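Give Your Armchair Ten Happy Minutes

I love this job! A fabric tub chair hides all sorts in its creases, and it perks up the whole corner once it's done. Start by taking off anything loose and running your fingers along the seams. (Mine gave up a hair grip and more than 3 pen lids in January.)
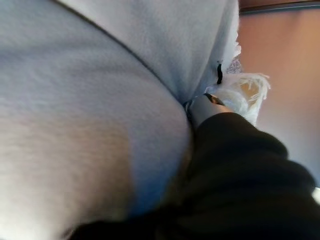
Next, the vacuum. Use the soft brush and go with the nap on the back, then swap to the crevice tool where the seat meets the sides. Slow strokes, always. Karlijn Coppens taught me to finish with a barely damp rubber glove for pet hair, and it's marvellous.

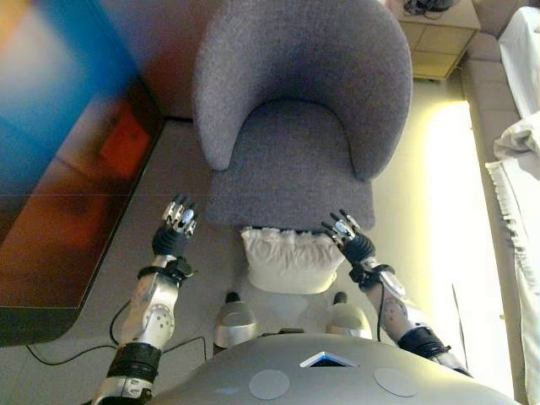
Now plump the cushion properly. Hold it by two corners, give it a good shake, turn it and do the other two. If the filling has gone lumpy, tease it apart through the cover with your fingertips before you shake again.
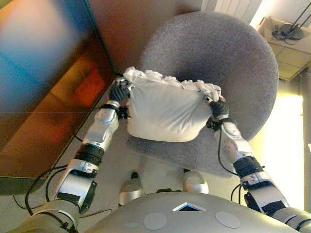

Feather fillings love a bit of fresh air, so hang them out on a dry morning if you can. Foam only wants a wipe and a turn.
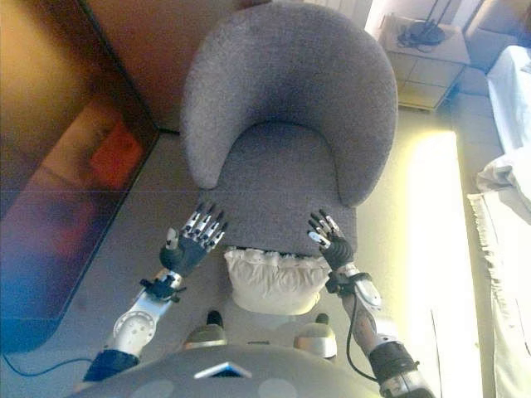
Pale covers show every mark, so I wash mine little and often on a gentle cycle. A white cushion with a ruffled edge looks so fresh against grey upholstery, and the ruffle comes up beautifully if you pull it into shape while it's damp.

Recent tips
Getting candle wax out of a rug
Wouter Claeys on squeaky drawers
4 ways with old pillowcases
Brightening dull lampshades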